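Two-Arm Table Build: Frequently Asked Questions

Kept by Modupe Fashola, Limville shared workshop. I add to it when the same thing gets asked twice.

Does it fold laundry?
No. It picks up cloth, sometimes where you wanted it to. I've read a lot of build logs that say "folds towels" in the title and show one towel, one fold, one camera angle. I'd like to see the other tries before I believe any of them, and that includes ours.

Then what is it for?
Mostly for finding out how much of the hype survives contact with a dish towel. Two arms, one table, cloths and a few dishes. If it ever clears a table by itself I'll change this answer.

Why terry cloth? Isn't a plain napkin easier?
Much easier, and that's my complaint about napkins. A thin napkin lies flat and gives you a nice clean corner. Terry bunches up, the loops hide the edge, and a print confuses any software that was hoping for one solid color. Grab near the hem if you can. 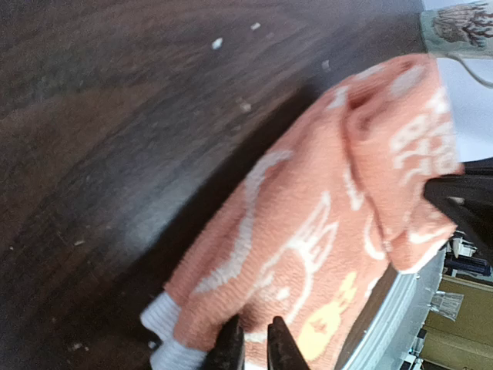
Two fingers will close on nearly anything. The question is how many layers they closed on, and a gripper has no idea. Ours reports "closed" whether it has one layer, three layers or a pinch of air. We tried reading the motor current to tell them apart and I wasn't convinced. Skitum, the control program we use, has a setting for it. Leave it off until you've tested it on your own cloths.

What did it cost?
The receipts add up to $2,987. The plan said $2,000. The difference went on cables, brackets, a second try at the brackets, and shipping on parts that should have been in the first order. Anyone quoting you a price for the arms alone is quoting you the price of the arms alone.

How long did it take?
36 evenings up to the first time both arms moved together without me reaching for the switch. That leaves out the month we spent arguing over where to bolt the bases.

Where did the frame come from?
Aluminum rail, bought from Papadakis. It's straight and the slots take standard nuts. Crumbs and lost screws get into the slots too, so plan on vacuuming.

Do I need walls around the table?
Need, no. Plain walls keep the background the same from one try to the next, so a bad result is harder to blame on somebody's jacket. They also make results look better than they'd be in a kitchen. Keep that in mind when you read ours.

Can both arms work on the same cloth?
They can reach it. Getting them to agree is another matter. If one pulls while the other is still closing, you get a tug of war and a slipped cloth. We run them slowly and take turns wherever possible.
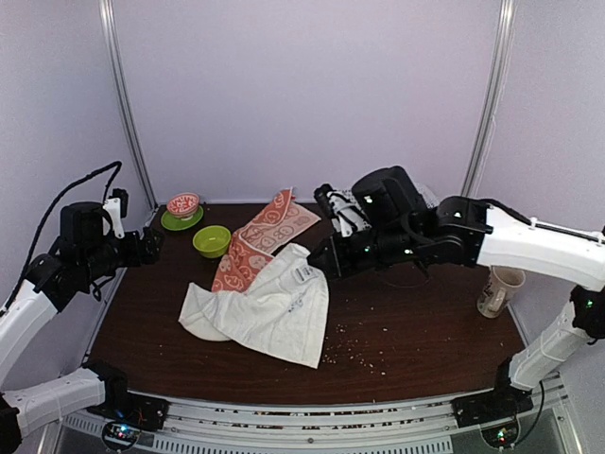

Ansel, from the Prallthorpe build, wrote in to disagree: "Taking turns is why yours is slow. We let both arms pull at once with the force limit set low, and we drop fewer cloths than we did before. You're being too hard on it."

Could be. I asked for the count of drops before and after and will post it when it comes.

Can I use real dishes?
Use ones you don't mind losing. Start with the cloths and keep the dishes well back.

Is it safe around kids?
Don't assume so. Cut the power before anyone reaches in, every time, adults included.

Can I copy your settings?
You can, but they were tuned for our table and our cloths. Start at low speed and expect to redo most of them.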